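Speaker notes: Towels and table linen in small guesthouses
Oluncombe hosts' evening, 29th September

Slide 1. Say who I am. Ran the laundry at Plisen for years, now help smaller places set theirs up. Thank Akosua Tsikata for the invitation.

Slide 2. The numbers from Plisen. 825 towels in stock in January, 294 of them never left the shelf. Pause here. We were paying to store them.

Slide 3. How many do you need? 3 sets per bed: one in use, one in the wash, one on the shelf. Ask for hands: who keeps more than that?

Slide 4. Washing. Go slowly, people take notes.
Wash new towels before first use.
No fabric softener. It coats the loops and the towel stops drinking up water.
Don't pack the drum full.
Shake each towel before it goes in the dryer.

Slide 5. Color. White can be bleached, but every mark shows. Green and other darker colors hide makeup better and fade sooner. Kálmán Somogyi will disagree with me on this, let him.

Slide 6. Folding. Pick one fold and put it on a card by the shelf. Wirico changed theirs twice in a season and the stacks never matched.

Slide 7. Pictures, leave up while I talk.
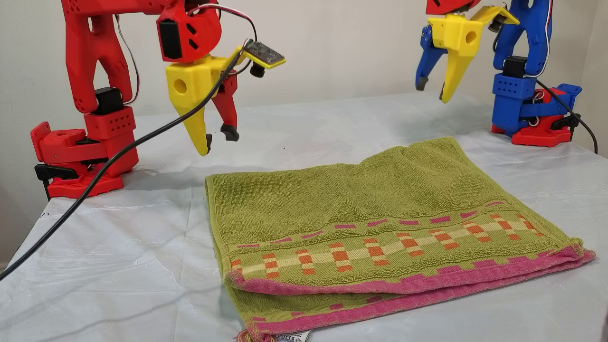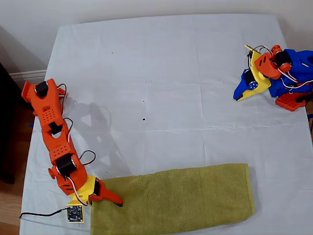
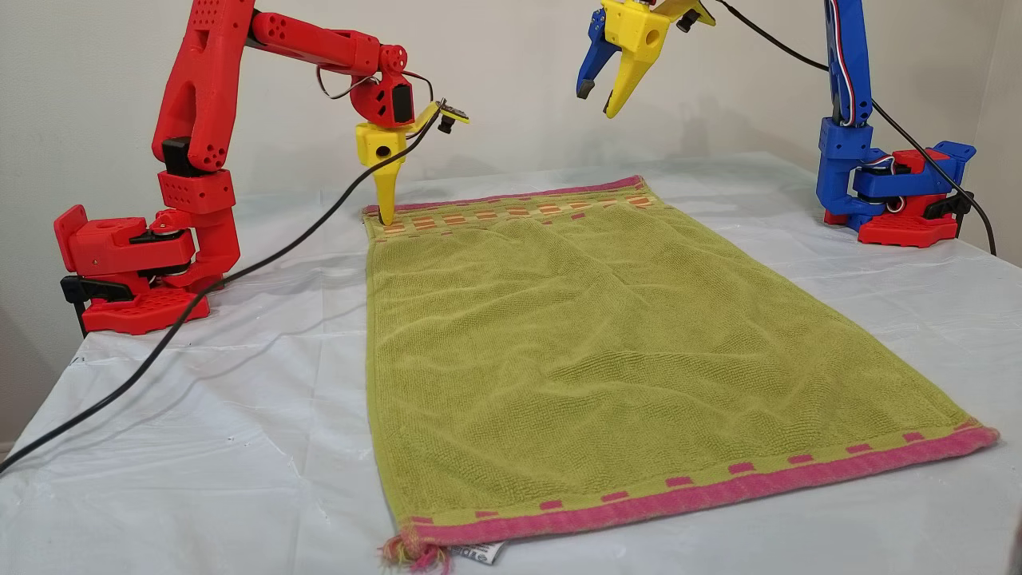
White covers on tables at all three.

Slide 8. Creases. Table cloths should come out of the dryer slightly damp and get pressed right away. Storing them on a roll saves most of the work. Pavliuk sells the tubes, but any wide cardboard tube will do.

Slide 9. When to retire a towel. Frayed hem, thin middle, gray after a hot wash. Cut it up for cleaning rags and write it off the same day.

Questions. If someone asks about renting linen, say I only know the one contract and it ended early. Handouts are by the door.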